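Courses > Robotics Lab > Handouts > Unit 5
Chelsea Kershaw, February

Notes Readings Lab hours Contact

Teaching by demonstration

There are two ways to show the arm a task. You can hold it and move it by hand, or drive it from the remote controller. We use remote control for the cup and saucer task – your hands stay out of the camera view. 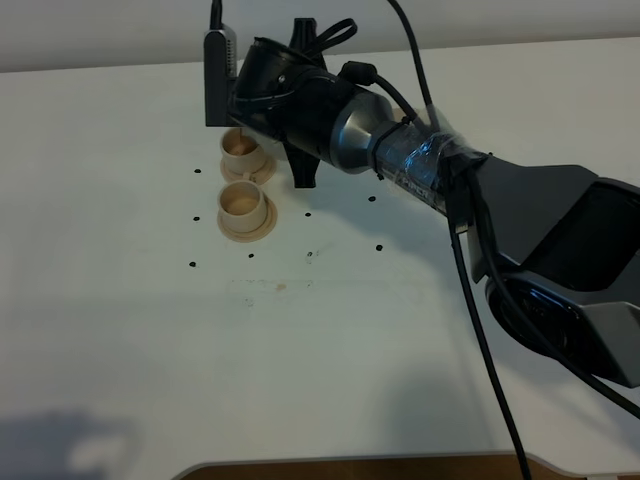

Each pair records 20 demonstrations. Move at a steady speed and avoid long pauses, as the policy will copy them. Vary the start position between runs. Discard any run where you bump a saucer.

Save to the Golska folder before 22:00.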